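March 2018

Bail is a fee for going home. I keep saying this to people and they keep nodding and then nothing changes, so here it is in writing.

Our county jail held 118 people last time I got the sheet. Most not convicted of anything. Waiting. Some of them waiting on a bond of 1000 dollars, meaning around 90 bucks and a cousin with a car would of done it, if they had the cousin.

Judge MacRitchie - Evander MacRitchie, who I voted for, twice - told the Wengate Rotary in December that cash bail "keeps honest people honest." Fine. Keeps broke people broke too. A man picked up on a shoplifting charge sits two weeks, loses the job at the plant, loses the apartment. Then he pleads guilty because pleading gets him out that afternoon. We call that a conviction and put it in the stats.

Meanwhile the guy with money and a real history of hurting his girlfriend writes a check before lunch. How is that tough on crime? Somebody explain it to me. I'm a conservative, I want dangerous people locked up. Price has nothing to do with danger.
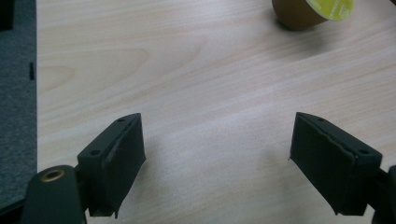

*Black gripper fingers, open, over a pale wooden tabletop.*

Plevau dropped cash bail for low level charges and went to text reminders for court dates. Text reminders! The dentist does it. People forget court for the same reasons they forget everything - shift got moved, kid got sick, letter went to the old address. And a missed date means a warrant, and a warrant means another night we all pay for.

The Ciobanu bill would let our judges do the same thing. Hearing inside 2 days, a lawyer in the room, and if the prosecutor thinks you're a threat he has to stand up and say why. If he proves it you stay in, and no check gets you out. I think thats stricter than what we have now.

The bondsmen over in Noseck don't like it. I wouldn't either in their shoes. But a county shouldn't run its jail to keep four storefronts open.

It's stuck in subcommittee. Call your rep, the number is on the back of your water bill.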